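Been promising this one for a while, so get a coffee, it's going to run long. I spend my days writing and grading simulated kitchen tasks for robot hands at Windeo, and people keep asking me what our house rules are for calling a task "done." So I sat down and wrote them out.

First, a bit of history. When I started we had no rules to speak of. Each of us watched the runs and put down pass or fail by feel, and then Deming Zou and I graded the same batch of 203 runs separately and compared sheets over lunch. It was a very quiet lunch.

So, rule 1. Write the finish line before you write the task. "Put the vegetable in the pot" sounds clear until you have one leaning on the rim with half of it hanging outside. We now say where the object has to be, whether it has to be at rest, and for how long. Ours is 2 seconds at rest, hand clear of the object.

Rule 2. Fix your starting layouts and share them. We keep 40 of them for every task, numbered, and everybody uses all of them. If you drop the hard ones, your score goes up and tells me nothing, and I say that with love because I have done it myself.

Rule 3. Log every human touch. If somebody pauses the run, nudges the hand or resets an object halfway through, it goes in the notes and the run counts as assisted. Tarık Dursun fought me on this for most of a spring and now he's stricter about it than I am – I got a message from him at dinner time about one unlogged pause!

Rule 4. Name the objects the way a person standing in the kitchen would. We had a task file called Taltmont (don't ask, our naming scheme was a phase) where the instruction said "item B." Two graders took item B to be two different things, and both of them graded beautifully.

Rule 5 is the one I get the most mail about, and it's clutter. Leave things on the counter that have nothing to do with the task, and write down which ones they are. A bare counter makes everyone look good. And decide beforehand what happens if the hand bumps one of them. For us a bump is noted, a knock onto the floor is a fail.
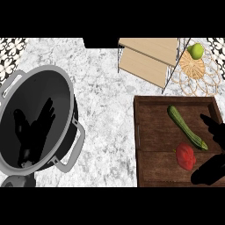
Wording is where I'd spend the extra hour if you only have one to spare. "Move the vegetable to the pot" is no use to anyone when the tray holds a zucchini and a red pepper, so the instruction has to say which, and say what to do with the other one (leave it in the tray, please). Same with "the green one," when there's a small green fruit over on the wicker mat as well. I'd write "the zucchini from the brown tray" and be done with it.

Somebody from the Lirkano forum asked whether all this slows us down. It does, a little, at the front end. Writing up a new task takes me most of an afternoon now. I've made my peace with it, and the arguing afterward is a lot shorter.

I'll put the full checklist up on 5th March once Deming has been through it with his red pen – he has feelings about my commas. If your lab does the bump rule differently, please write and tell me how, I'd love to compare.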